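**To:** Lejla Ristić, De Haan
**From:** Parisa Heydari
**Re:** Trial of the Rurolance table-top arm package, progress to the end of May

Dear Lejla,

We are past the halfway mark and I'm very glad to have something cheerful to send you. The short version is that the Rurolance package does most of what we hoped on small items, that set-up went faster than the plan allowed for, and that the two things I grumbled about last time (the start-up routine and the manual) have moved in opposite directions. More on both further down.

## Where we've got to

The package went through the basic checks in the first fortnight and Thanakorn Suksawat signed those off. Since then he and Roya Bagheri have been working through the small-item tasks, which is the part of the grant I was most looking forward to! We planned 18 tasks in all and 13 are finished and written up. Another two are set up and waiting for a clear afternoon. The rest all need the softer finger pads, which Prullard have promised us but not yet sent.

Every finished task has been run 40 times, as we agreed, with the starting layout changed between runs. I had expected the team to be thoroughly sick of this by now, but Roya has become very attached to her layout cards and has asked to keep the number as it is for the remaining tasks. I'd like to let her.

## Small items in dishes

You asked particularly about picking from dishes and trays, as that is where the older kit let us down so badly. A flat table is easy by comparison. A dish has a rim to clear and sides that slope, and a shiny surface can throw a reflection right where you want the camera to find an edge. We settled on a square, shallow dish with slightly raised edges and one small, rounded item in it, and have used that as our standard test.

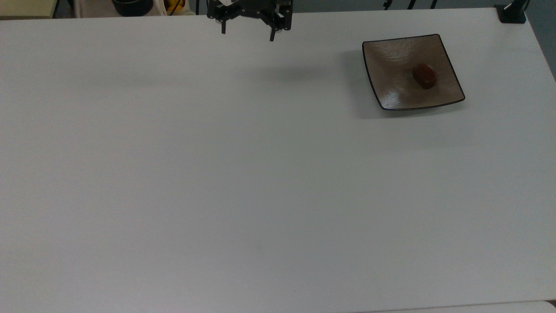
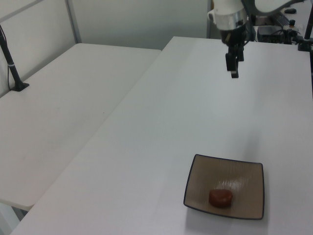 Our results on this task are the best news in the report. With the dish square to the table, the package picked the item and set it down again in 38 of the 40 runs. With the dish turned at an angle it managed 35. The old kit never got past half on either, and we had stopped bothering to turn the dish at all by the end.

What pleases me more is how it misses. On most of the failed runs the fingers closed beside the item, the software noticed there was nothing between them, and the arm backed off and asked for help. Only once did it carry on as if it had something. Thanakorn has kept the log from that run and sent it to Markos Rallis at Rurolance, who replied the same evening with a sensible question about our grip threshold. We had left it at the factory setting. It has now been lowered a touch, and we'll repeat the whole set with the new value so the figures can be compared fairly.

The item's position in the dish matters more than I'd have guessed. Near the middle, no trouble. Close up against a sloping side, the approach has to be nearly straight down or one finger meets the rim first. The software lets you set a preferred approach for each task, and once Roya found that menu (it's three levels down, under "motion") the rim touches almost stopped.

## Set-up and daily use

Start-up is much better. The May update took the morning routine from a long sequence of button presses to one screen, and Roya can have the arm ready before the kettle has boiled. She timed it against the kettle, so I'm not exaggerating.

The manual has gone the other way. The new edition drops the pages on cable routing, and the drawing of the table clamps no longer matches the text beside it. We are working from the old one for now. I've passed this on to Markos, along with a marked-up copy.

Two people from Deviteck came to watch a session and tried teaching the arm a simple move by hand. Both had it working within the hour with very little help from us - a better test of the teaching mode than anything in our plan, and I'd like to do it again with visitors who know even less about robots.

## Money and time

Spending is on track. The only extra cost so far has been a second set of standard finger pads, which came out of the consumables line. If the softer pads reach us by the middle of next month we can finish the remaining tasks inside the grant period. If they don't, I'd ask for a short extension with no added funds - Thanakorn has drafted a timetable for both cases and it is attached.

## What I need from you

- A yes or no on repeating the dish runs with the new grip threshold. It takes two working days and I'm strongly in favour.
- Your view on sharing the run logs with Prullard. They have asked, and our agreement is vague on the point.
- A time for your visit. Mornings after ten are best for seeing the arm at work.

With best wishes,
Parisa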